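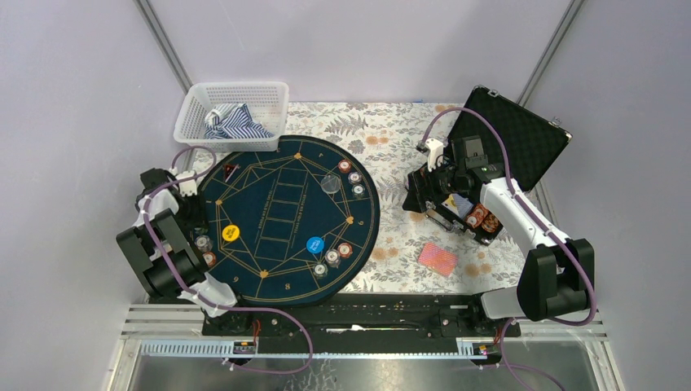

Prellow opens registration for its spring program of card evenings in Renton

Seventh season brings a beginners' table, shorter evenings and a new house rule book

RENTON, February 4, 2020 – Prellow, the organizer of social card evenings for adults, today opened registration for its spring program in Renton. The program offers poker, cribbage and rummy to players of every level. All games are played without money. Players receive the same number of chips at the start of the evening, and the chips go back in the box at the end.

The spring program is the seventh since Prellow began. In the past season, which ended in November, the evenings received 866 visits. Many of these visits were from people who had not played a card game since their school years, and the new program was prepared with these guests in mind.

"We have noticed that people want to play, but they are afraid to be slow," said Karlijn Vermeulen, director of Prellow. "They ask if they may first come and only look. Of course they may. But it is much nicer when they can sit down at a table where all the others are also learning, and where it is normal to ask what beats a straight."

A table for beginners at every evening

From this spring, each evening will have one table that is reserved for beginners. A host sits at this table during the whole evening and explains the game while it is played. Cards may be laid open in the first rounds, so that the players can talk about what they hold and what they would do with it. After the break the table continues with closed cards, if everybody agrees.

The beginners' table has places for six players and one host. It is not necessary to stay at this table for the whole season. A player who feels ready can ask for a place at one of the regular tables, and can also come back later.

Marloes Hendriks will lead the hosts. She has taught cribbage and rummy at Prellow for three seasons and wrote the short guide that beginners receive when they register. The guide contains the ranking of poker hands, the order of betting and a page with words that are often confused, such as "call" and "check". It also explains the blinds, with a small drawing that shows how they move around the table.

"The rules of poker are not so difficult," said Hendriks. "What is difficult is the speed, and all the small customs. When do I show my cards? May I take my chips back if I made a mistake? In a book you find this only at the end, in small letters. For a new player these are the first questions."

Shorter evenings

Prellow has also changed the length of the evenings. In earlier seasons the last hand was often played close to midnight, and a number of guests left before the end because they had to work the next day. The spring evenings start at 6:30 p.m. and the last hand is announced at 9:30 p.m. There is one break for coffee, tea and soup.

To make this possible, the blinds in the poker games will go up a little faster than before. Cor Verbruggen, who makes the schedules for Prellow, tested the new structure during the winter with a group of regular players. The group first tried a version in which the blinds doubled at every level, but this was found to be too hard for players with a small stack. The final version has softer steps in the first hour and larger steps after the break.

"A good evening should have an end that everybody can still enjoy," said Verbruggen. "With the old schedule we had sometimes two people playing and all the others already putting on their coats."

A new house rule book

Together with the spring program, Prellow publishes a new edition of its house rules. The old text had grown over the years, and some of the rules did not agree with each other. The new edition was edited by Killian Besson. It covers all three games of the program, and the rules of each game fit on two pages.

Most changes are small. A card that is turned over by accident during the deal is now always replaced after the deal is finished. In cribbage, the tables may choose before the first game if they wish to play with "muggins", the rule that lets a player claim points that the opponent has overlooked. At the beginners' table this rule is never used. Phones may stay on the table in the new season, but not in the hand during play – a point that was discussed for a long time.

The house rules are free of charge. Paper copies are available at the entrance, and every table has its own copy in large print.

Places and registration

The evenings take place in the Nogueira Room, on the ground floor. The room can be reached without stairs and there is free parking behind the building after 6 p.m. Guests who need a chair with arms, a card holder or a deck with large symbols are asked to write this on the registration form.

Guests can register for one evening or for the full season. People who register together may ask to sit at the same table, except in the season final, where the places are drawn. A guest who cannot come is kindly requested to cancel before noon, so that the place can be given to a person on the waiting list.

The program is open to adults of 18 years and older. Previous experience is not required.

About Prellow

Prellow organizes card evenings for adults in Renton. Its program includes poker, cribbage and rummy, and is played for pleasure only, without stakes or cash prizes. The winner of the season final receives the Rernero Cup, which is returned to Prellow before the next final.

Press contact

Tineke Koster
Press and Guest Relations, Prellow

Journalists who wish to visit an evening are welcome and are asked to contact Ms. Koster in advance. Interviews with hosts and players can be arranged during the break.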